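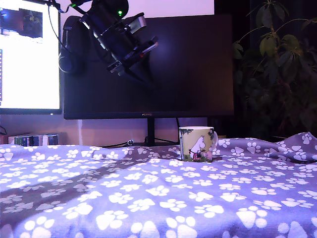 Paw-print fleece, with a Moomin mug on top.

FOR RELEASE: Tue 10 December

Clerkalska laundromat opens its winter blanket drive, with 27 animal shelters on the list

I run Clerkalska, the laundromat on the corner across from the bus depot, and I'm writing this release myself again, so please forgive the lack of polish. The short version for anyone on deadline: our winter blanket drive is open, it runs through the last day of February, and we'd love to wash and send out 2,000 blankets before we're done.

The longer version is that shelters go through bedding at a pace I couldn't believe when I first started asking. A blanket goes into a kennel in the morning, and by dinnertime it may need a hot wash, or it may be in shreds (puppies!). Most of the shelters we talk to have one or two household washers running all day long, and those machines were never built for it. We have big machines that sit idle from closing time until the morning crowd. So that's the drive, pretty much. You bring us the blankets, we wash and dry them overnight, we fold them, and they go out in the van.

Last winter we worked with nine shelters. This winter it's 27, including a couple of rabbit rescues and one place that mostly takes in retired farm dogs. I said yes to all of them before I'd worked out the driving, and I'm still working out the driving.

What we can take

Fleece is our favorite. It dries fast, it doesn't hold on to hair the way a woven throw does, and it can go through the machines again and again. Flat sheets, bath towels and cotton bedspreads are great too. Stains are fine. Faded is fine. If it has cartoon dinosaurs on it, the dogs will not mind one bit.

Please don't bring feather comforters or pillows. One split seam and I'm picking fluff out of a dryer vent for a week – ask me how I know. We also can't take electric blankets, anything with beads or long fringe, or foam beds. Small holes are okay if they aren't the kind a paw gets caught in.

You don't have to wash things before you bring them. If you do want to, skip the fabric softener. Some of the cat rescues have told us the scent bothers their animals, so we leave it out of every load ourselves.

How to drop off

We have 3 drop-off points this year: the laundromat itself, the side door at the Bastex outlet, and the Ekanayake grocery, where the bin is just past the shopping carts. Ours is open whenever we are, early until late. The other two keep store hours. Please tie your bag shut, and please don't leave it outside after closing, because a bag that's been rained on all night is a miserable thing to carry.

If you have a lot to give (I'm looking at you, motels and summer camps), send us a pickup request through Bilteo. Pick "blanket drive" from the menu and tell us how many bags there are and whether there are stairs. Someone from our crew will write back with a time.

Bastex is also giving us roll ends of new fleece, which we'll cut down into crate-sized pieces and hem on the shop's old sewing machine. My hems are not straight. They hold, though, and I've gotten a little better since last winter.

Folding nights

Every Thursday evening of the drive we lock the washers at the back for our own loads, put the radio on and fold. Anyone can come. You can stay for ten minutes or the whole night, kids are welcome with a grown-up, and there's tea from Ekanayake and usually something baked. Bring your own mug if you have one you like, since ours are a pretty sad collection. We fold everything in thirds and then in half, so it stacks on a kennel shelf without sliding off, and we sort into small, medium and "could cover a pony."

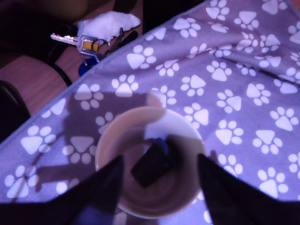
Notes for editors

The drive is free for donors and for shelters. Clerkalska covers water, power and detergent, and our drivers are paid for their hours. Shelters that would like to join the list can write to us through Bilteo before the new year, and we'll do our best to fit them into a route. We can't promise a delivery date yet.

Reporters and photographers are welcome at any folding night. Let us know you're coming so we can save you a parking spot behind the building. If you'd like to visit a shelter on a delivery day, please set that up with the shelter directly – some of them have nervous animals and keep visits short.

Contact: the front desk at Clerkalska, in person or by message through Bilteo. If we don't pick up the phone, the dryers are probably running and we can't hear it, so try again.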